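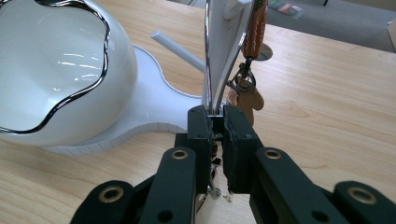 Attachment 1: gripper closed on the chrome rod, demo table.

Support > Demonstrations > Ranton open day > Ticket 545

Print this page | E-mail this page

Updated in March by Rhys Pearce

Status: open, waiting for parts

Reported fault: hand-held gripper slow to release after closing on thin or curved items. Seen during the visitor session at Ranton. Flat items were fine.

10.40 Thenmozhi Acharya reports the jaws staying shut for 2 seconds after the trigger is let go. Visitors were asked to wait while she reset it.

11.15 Checked the screws on both jaw pads. All tight. Wiped the pads and tried again on the chrome rod by the white bowl. Same delay.

11.50 Swapped the trigger cable for the spare from the Voyle kit. 16 test grips, delay on three of them. Better, but not cured.

13.05 Linkage moves freely by hand with the trigger disconnected. I suspect the return spring.

Action: new spring ordered from Flirnimeck. Until it is fitted, limit each visitor turn to 60 seconds and keep the Endero unit charged as a standby.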